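We use cookies to remember your language and region. Accept all | Manage preferences

4.3 Gripper and wrist cable check

Applies to the Juris tabletop cell with the Fulter gripper. Carry out this check every 300 hours of running time and after any collision stop.

CAUTION: Press the emergency stop and lock the main switch before you touch the gripper head. The arm can sag slightly when the brakes are released.

1. Jog the arm to the service pose at low speed. Leave open table on all sides of the gripper head.
2. Stop the program, press the emergency stop and lock the main switch.
3. Wipe the gripper head with a dry, lint-free cloth. Do not spray cleaner on the housing.
4. Check each visible screw on the head. Tighten loose screws by hand with the supplied driver.
5. Follow the cable by eye from the gripper head down to its lower clip. Look for cuts, flat spots and shiny wear marks.

Note – Do not pull the cable tight against the arm. A tight cable fails early at the head connector.
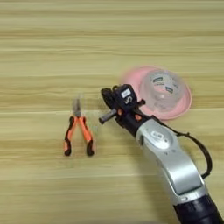 Cable slack is set at the lower clip only. Open the clip, feed the cable through by hand and close the clip again. With the slack set, the cable should leave the head, swing out to one side of the silver forearm in an open loop and come back to the arm lower down. Turn the wrist by hand through its full range if the brake release is fitted. The loop must not catch on the head or on anything standing on the table.

6. Unlock the main switch and reset the emergency stop.
7. Run the Jindanen test routine at low speed for 3 cycles. Stop at once if the cable rubs or snaps tight.
8. Enter the running hours in the service log.

Replacement intervals

Wrist cable: 2,000 hours, or at once if the jacket is cut.
Gripper finger: 1,000 hours. Replace sooner if the finger is bent or scored.

Note – After a new finger is fitted, repeat the tool point setup in section 4.5. Offsets saved for the old finger are not valid, even where the part number is the same.

If the controller shows a gripper fault after the check, reseat the head connector with the power off. If the fault returns, send the log file to Leiva service and leave the cell locked.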